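The Second Life of a Plain T-Shirt

By Odette Pichon
2020-01-14

The bags come in through the side door on Rolland Street, and by midmorning they are stacked higher than the sorting tables. Some are tied with ribbon. Some have split on the way from the car. Tülin Değirmenci pulls one toward her, cuts the knot with a pair of kitchen scissors and tips the contents out.

She has sorted donated clothes in Ellside for nine years, first in a church basement and now in a former carpet showroom with good light and a bad roof. A shirt gets a few seconds of her time. She looks at the collar, then the armpits, then the hem. She holds it up to the window. Then it goes into one of four carts.

"People think I'm looking for stains," she says. "I'm looking at the neck. If the neck has gone wavy, it won't sell, and it doesn't matter how clean it is."

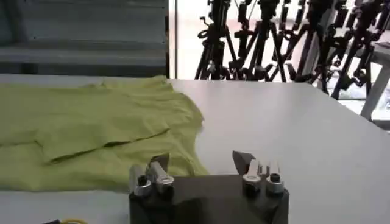
The first cart is for the shop at the front of the building, where a T-shirt costs two dollars and a winter coat costs 12. The second goes to the larger store in Istwood, which has more floor space and younger customers. The third is for rags. The fourth, the one everyone would like to see less of, goes to the transfer station.

In a normal week the building takes in roughly 2,000 pounds of clothing. In January it takes in more. People clean out closets after the holidays, and the shop's phone rings all day with callers asking whether they can drop off a mattress. They can't.

T-shirts are the biggest single problem. They are cheap to buy new and they wear out in ways that are hard to fix. Many were made for one day: a fun run, a family reunion, a company picnic. Değirmenci keeps a few of the stranger ones on hooks near the kettle, including a shirt from a chili contest in Derkatcombe that was apparently called off, as three boxes of them arrived unworn.

What happens to the rag cart depends on Didier Marchal, who runs a wiping-cloth business out of two bays behind the Istwood rail yard. He buys cotton by the pound and won't take anything with much polyester in it, which smears oil around and leaves the surface dirty. His cutters take off the collars, cuffs and any thick printing. The rest is cut into squares, pressed into boxes and sold to garages, paint crews and print shops.

Marchal's father ran the business before him and bought mostly worn bedsheets from hotels. Sheets were better, Marchal says. They were all the same weight and there was nothing to cut off. He now spends more on labor than on cloth.

"A heavy old shirt from the eighties, that's a beautiful rag," he says. "The new ones are so thin you can read through them. My customers use two where they used to use one."

White cotton brings the best price, because painters don't want dye coming off on a wet wall. Colored cotton brings about half as much. Fleece, sweatshirts and towels are sold separately. Last November he turned away 27 bales from a dealer out of state after finding damp cloth in the middle of them. Damp cloth molds, and the smell moves through a whole load. 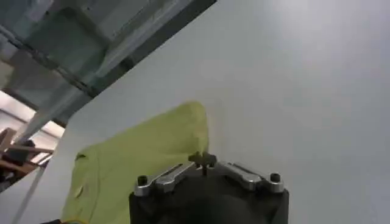
REPAIR AND REUSE

Not every worn shirt has to reach the rag cart. On the first Saturday of the month, Benoît Renaud sets up two sewing machines at the back of the Ellside shop and fixes whatever people bring. He worked as a tailor for most of his life and charges nothing, though there is a coffee can by the door.

Most of what he sees is simple. Side seams come open. Hems drop. Small holes show up at the front of a shirt, just below the waist, where the fabric rubs between a belt buckle and a kitchen counter. He closes those from the inside with a thread one shade darker than the cloth and presses them flat with a damp towel.

He went through 143 garments last year and sent most of them home wearable. He won't replace a zipper on a cheap jacket, and he will say so before the owner has finished unfolding it.

His advice on washing is short. Turn shirts inside out. Use cold water and less soap than the bottle says. Dry them flat or over a rail, and keep them away from hangers while they are wet, since that is what pulls the shoulders out of shape.

Timothée Royer, who manages the Istwood store, would like to hold the same kind of session there by spring. He has the room and one machine. He is still looking for somebody who can sew.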